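The wicker basket that ate my Monday

I bought the basket in September, on a drive home from Porstead, and I've been defending it ever since. It's woven wicker, a light tan colour, handles on the sides, and it cost more than I'm going to put in print. My family's position is that a laundry basket is a laundry basket and the cracked plastic one had years left in it. My position is that if I have to look at something on the floor every day of my life, it may as well be nice to look at!

I should say that I come from people who ironed tea towels. Laundry in our house had a day, and the day was Monday, and you didn't muck about with it. When I moved to a little place in Allodby I dropped the whole system with great joy and did a load whenever I ran out of socks. That worked for years (sort of). Then came kids, school uniforms, sport, and a pile on the spare bed that I'd started thinking of as a piece of furniture.

So the basket was meant to be a fresh start. One basket, one load. When it's full, it goes in the machine, and when it's dry it comes back in the same basket and gets put away before anyone's allowed to put a dirty thing in it. I was very firm about this at dinner. I believe I used the word "policy".

What I hadn't reckoned on was jackets. You can fit a mountain of T-shirts into a decent wicker basket, and undies hardly count, but one big jacket or a good heavy sweatshirt goes in and that's your lot. The sleeves flop over the front, the cuffs drag on the floor, and anything underneath may as well be in another country. I've lost whole pairs of pyjamas under a windcheater.

The other trouble is dark colours. Navy on black, black on navy – by the time the afternoon light's gone I can't tell where one thing stops and the next begins, so I grab whatever's hanging over the rim and pull, and half the load comes up with it like a magician's scarves. My neighbour in Fostthorpe Street swears by sorting on the bedroom floor first, and I've come round to that. Darks in the basket, lights in a heap, anything with a zip done up before it goes in. Pockets too, please. I've washed tissues, a bus ticket and most of a muesli bar.

The shiny sporty fabrics get turned inside out now, and they go on a cool wash with no softener. I learned that from the label, which I'd been ignoring since the thing was bought. The same goes for stain treatment, by the way. I dab it on cuffs and collars while the clothes are still in a heap, because once they're in the drum I've forgotten which sleeve met the spaghetti.

As for the wicker itself, don't put wet clothes in it and leave them there. I lined mine with an old cotton pillowcase from Leiva, the homewares shop near the station, after a loose bit of cane caught a good jumper. A wipe with a barely damp cloth every few weeks keeps the dust out of the weave, and I stand it by an open window for the afternoon when I remember. 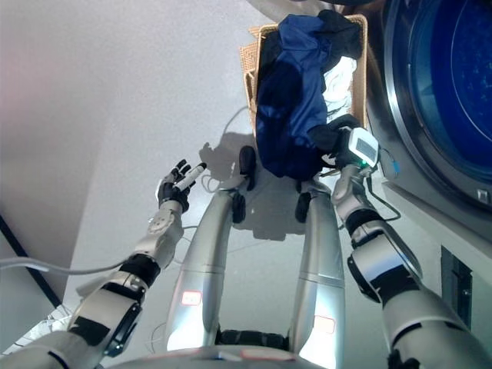

The spare bed is a bed again, mostly. There's a small pile at the foot of it this week, school shirts and a towel I can't place, and I've told everyone it will be gone by the weekend. The old plastic basket lives in the garage with the dog's blankets in it, and my husband still brings it inside when he thinks I'm not looking.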